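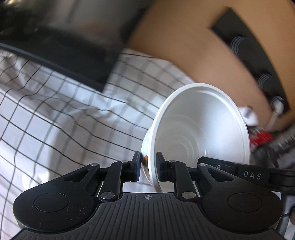

Plastic bowls hold grease longer than glass or steel ones do, and most of what gets blamed on the detergent is a problem of water temperature and shape. Fats that wipe off a glazed surface at hand-hot temperature will cling to polypropylene until the water is a good deal hotter, and they collect wherever the moulding gives them a ledge. A white bowl with a thick rolled lip and concentric ridged rings in the bottom has two such places. The outer wall is the third: a brown-and-orange smudge on the outside is easy to miss when all the scrubbing is done from the inside. Wash the outside first, while the water is clean.

## Washing order for plastic

1. Scrape. Use a silicone spatula. A metal spoon scores the base, and scored plastic stains permanently.
2. Wipe oily residue out with a paper towel before any water goes in.
3. Wash the outer wall and the underside.
4. Wash the inside, working a soft brush around the rings in the direction of the grooves.
5. Run a thumb around the rim, top and underneath. If it drags, it is clean. If it slides, repeat from step 3.
6. Rinse with the bowl tilted so the water runs off the lip and doesn't pool.

Do not use a scourer, including the green-backed sponges sold as safe for plastic. They leave a haze.

## Tomato and turmeric

Colour from tomato, paprika and turmeric is carried by oil, so degrease first. Treating the stain through a film of fat wastes the treatment.

For tomato, make a paste from bicarb soda and water, spread it over the mark, leave it for 20 minutes and rinse. For turmeric, put the washed bowl in direct sun, stained side up. Two afternoons is usually enough in January and rather more in winter. Lorraine Fothergill at the Kisdale community kitchen does hers on the clothesline in a mesh bag, which works provided the bag is turned.

Diluted bleach will lift both but dulls the finish, and it must never be mixed with vinegar or any other acid. I keep it for chopping boards.

## Plates on edge

Drain plates upright. A plate laid flat holds water in the well on one side and in the foot ring on the other, and a tea towel then spreads whatever is in it. On edge, the water runs to one point on the rim and leaves.

- Leave a finger's width between plates. Touching plates dry with a tide mark.
- Face them all the same way.
- Handle by the rim only, once rinsed.
- Lean is acceptable — contact is not.
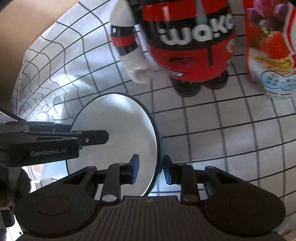

## Working on a cloth

A folded sheet or tea towel on the bench saves chipped rims. The cloth should be white or close to it, so that food residue shows, and a printed grid is handy for lining up the spacing. Change it when it is damp through. Wash it at 60 degrees with no fabric softener, as softener coats the fibres and cuts absorbency.

Keep drink bottles off the drying cloth if there is room elsewhere. Condensation from a cold one wets the area next to it.

## Storage

Stack plastic bowls only when fully dry, rim included. Moisture held under a rolled lip goes sour in a closed cupboard within days. If bowls of one size jam together, put a strip of paper towel between each pair. To free a pair already stuck, stand the lower one in hot tap water and fill the upper one with cold.

Discard a bowl when the base feels rough after washing or when a crack has started at the rim. Cracks cannot be cleaned.

## Corrections

Darcy Tamihana of Tevstead points out that an earlier version of this page gave vinegar for turmeric. It has little effect on turmeric and has been removed. Vinegar remains useful for the white scale left by hard water: one part to four of water, ten minutes, then rinse.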